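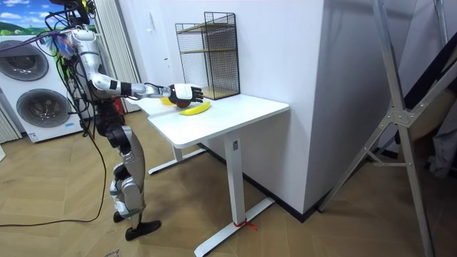 Reaching over the fruit at our hand test desk, Bokwood workshop.

About Flivham

Flivham is a small company that compares robot hands and the controllers that drive them. We do not build hands ourselves and we do not sell them. Makers and laboratories send us their hardware, we mount it on a full-size humanoid, and we write down how it behaves with ordinary household things.

The company was started by Detlef Bauerfeind and Szu-yu Ng, who met while working on cable routing for industrial arms. Lowri Parry joined them to plan the tests, and Jarosław Wieczorek takes care of the controllers. Until now we have logged 3632 grasp trials with 14 different hands – all of them with the same written procedure.

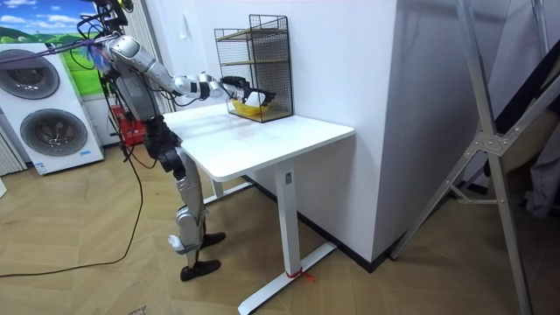

Black multi-fingered hand inside the wire rack, closed on a small white object.

Why a shelf? A hand that works well over an open table can have much trouble between two boards. The wrist has less space and the fingers can touch the mesh before they touch the object. For this reason every comparison at Flivham includes the rack, and we report these results separately from the open desk.

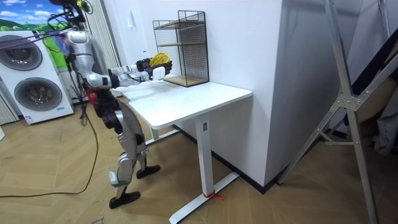 Our controller comparison is the newest part of the work. Chin-lung Hsueh leads it, and it runs on Presora, the software we wrote for recording joint commands and finger currents together. Tasks with two hands are the most interesting for us, because small timing errors between the arms become visible quickly. A soft thing like the yellow mesh one between the two hands is a good test object, as it changes its shape when the fingers press. We give the same task to each controller and publish the full logs, including the failed trials.

If you would like to have a hand or a controller compared, please write to Lowri with the drawings of your wrist flange. Visits to Bokwood are possible by appointment, and we are glad to show the desk.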